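Getting started with the Zolstead hand-held gripper

I love this kit! Unpack it, charge it for 20 minutes and you can start practicing.

1. Hold it low, fingers forward.
2. Squeeze slowly until the pads meet, then let go - they spring back on their own.
3. Do 11 slow squeezes before you try picking anything up.

Start with the fingers open and nothing between them, over a clear patch of floor:

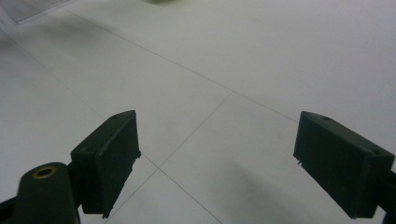
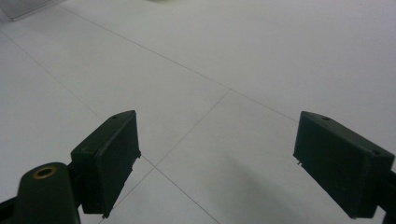 Brellport Makers Club - Robotics Group

Questions? Ask Morenike Odukoya.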